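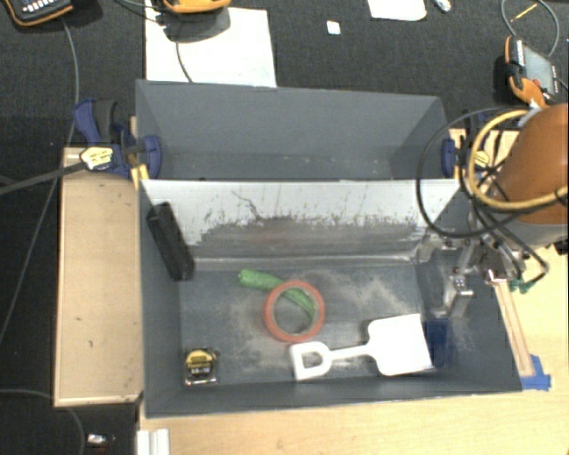

Do gutter guards mean you can stop cleaning your gutters?

They mean you clean them less often and pay more when you do, and whether that trade makes sense depends on the trees over your house and the pitch of your roof.

That answer doesn't fit on a door hanger, so you don't hear it much. What you hear is "never again." Never again climb the ladder. Never again scoop the muck. I have heard it from four companies in the past year, in my own kitchen, with my own coffee in their hands, and I'd like to go through what they were selling.

My house is a plain two-story with a long low porch roof off the back and two silver maples that should have come down before I bought the place. The gutters overflow. They overflowed when they were bare, they overflowed after I put in the foam inserts from the hardware store, and I was ready to be talked into something better.

The first quote came from a regional outfit called Rolumel, which sells a fine steel mesh on an aluminum frame. The rep quoted me 30 dollars a foot and let that number sit there for a minute. Then came the discount, good if I signed before he left. Then a second discount, for being what he called a "showcase home," though my house is on a dead end and the only people who would see it showcased are the mail carrier and a man who walks his beagle. I asked him to leave the lower price in writing. He said he wasn't able to do that.

Vidal was next, with a solid hood that curls over the gutter's front edge. Water is supposed to cling to the curve and drop in while the leaves slide off. It's a clever idea and it works nicely on the little tabletop model, with a watering can and a handful of dry craft-store leaves. Maple seeds, I pointed out, are not dry craft-store leaves. The salesman poured more water.

I took both brochures to Covadonga Moya, who has been hanging and repairing gutters for most of her adult life and who doesn't sell guards of any kind. She read them standing up in her driveway.

"The mesh one is fine," she said. "It's mesh. It keeps out big stuff. The small stuff gets on top and makes a mat, and then somebody has to go up there and brush it."

And the hood?

"In a hard rain off a steep roof, the water goes right past. I've seen the trench it leaves in the flower bed."

Moya's view is that most of the overflow complaints she gets have little to do with leaves. The gutter is pitched wrong, or it's pulled away from the fascia, or there is one small downspout trying to drain half a roof. Put a guard on any of those and you have an expensive lid on a gutter that still doesn't drain. She has taken off a lot of lids. They usually don't go back on, which the owner isn't happy to hear, and some are screwed through the shingles in a way that makes the roofing warranty an interesting conversation.

Read the warranty on the guard, too. I did, all of it. The Rolumel document is titled "Lifetime No-Clog Guarantee," and for the first page it sounds like one. By the third page, a clog is defined as debris inside the gutter channel. Debris on top of the mesh, where Moya says it collects, is "surface accumulation" and is the homeowner's responsibility. The company will brush it off for a service fee. It will not tell you the service fee over the phone.

Vidal's runs shorter and is a little more honest. It covers the hood itself against cracking and fading and makes no promise that water will end up in the gutter.

The third visit was from Grokico, a franchise, and I'll say for them that the woman who came got on a ladder, the only one of the four who did. She told me the back run had a sag in it. She then quoted me for guards along the whole house, sag included. When I asked whether the sag would be fixed first, she said it was "addressed in the install," and when I asked where that was on the quote, it wasn't.

The fourth, Flistness, wanted to do it by satellite photo. The quote arrived by email with a garage on it. I don't have a garage.

So what does it cost to do nothing fancy? So-yul Yoo manages a string of small rental houses a few miles from me and has kept every gutter invoice since she started. On one of her houses, an oak-shaded ranch, she paid 1,941 dollars for mesh guards and a crew still comes each October to sweep them. The house beside it, same oaks, has bare gutters that get cleaned twice a year. She put her larger downspouts and a re-pitch on that one for 936 dollars. It hasn't overflowed. The one with guards has, at the inside corner, where the valley dumps all its water on one spot.

"I'm not against them," Yoo told me. "I have a three-story place where I'd rather pay for guards than pay for that ladder work every fall. But I wouldn't do the ranch again."

Two houses prove very little, and pine needles are a different problem from oak leaves. There are also people who can't or shouldn't be on a ladder, and for them a guard that turns two cleanings into one may be worth real money. I only wish someone would sell it to them in those words.

If you're getting quotes anyway, run a hose in the gutter first, at the high end, and watch where the water stops. Ask how the guard is attached and whether anything goes under or through the shingles. Ask for the price of having it removed and put back for a roof job. Get the warranty before you sign, the full thing, and look up their word for leaves on top. Any discount that expires when the rep backs out of your driveway will be there again next week. I let Rolumel's lapse, and the rep called me back 8 days later with a lower one.

Moya came out and rehung my back run. She moved the hangers closer together and swapped the downspout for a bigger one, and took the old foam inserts away in a trash bag. They had small maples growing in them. I still have the big ones to deal with, and the tree quotes have started coming in.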